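Subject: Re: [cloltmont-knit] Folding and storing heavy ribbed pullovers
Date: 07/12/2024

> I have been hanging mine and the shoulders have grown by 2 inches.
> Before I put everything away: do you fold along the ribbing or
> across it? And does it matter what you fold on? My table is too
> small for the larger sizes.

Across, at the lower chest. Ribbing on the yoke should stay flat. A fold line that runs lengthwise down a rib tends to set, and on a dense knit it needs steam to come out.

On hanging: a heavy knit is carried by the shoulder seams alone, and they stretch. Don't hang anything over 538 g, which is what my lightest ribbed pullover weighs on the kitchen scale. Lighter gauges can go over the bar of a hanger, folded in half, if drawer space is short.

On the surface: I use the bed with a smooth sheet spread over the bedding. Knit drags on a blanket and the hem ends up crooked. On a slick sheet the whole piece can be turned without lifting it. A checked one is useful because the lines give you something to square the hem against.

My order of work:

1. Lay the pullover out and pull the side seams straight. Smooth from the middle outward with flat hands. Do not tug the cuffs.

2. Bring the hem up to the lower chest in one fold. If there is a contrast stripe, stop just under it. The stripe then works as a gauge, and any skew in the fold shows up at once. On the blue one with the narrow pale-yellow stripe, the stripe climbs from lower left to upper right as it lies, so check it against the fold before pressing anything down. The collar stays open and points away from you.

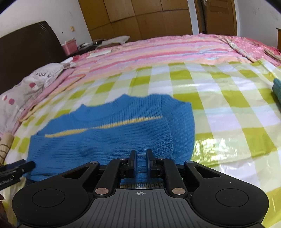 3. Sleeves. Lay each one down its own side first, then fold it in over the body. Crossing both at the center makes a lump that prints through to the front.

4. Turn the piece over and stack with the heaviest at the bottom. I line the drawer with 100 gsm acid-free tissue, one sheet between garments.

For the 2 inches you already have: wash, block to the original measurements, dry flat. Expect to get most of it back in wool and very little in cotton.

Siriwardena
(list archive: November thread, "Drawer depth")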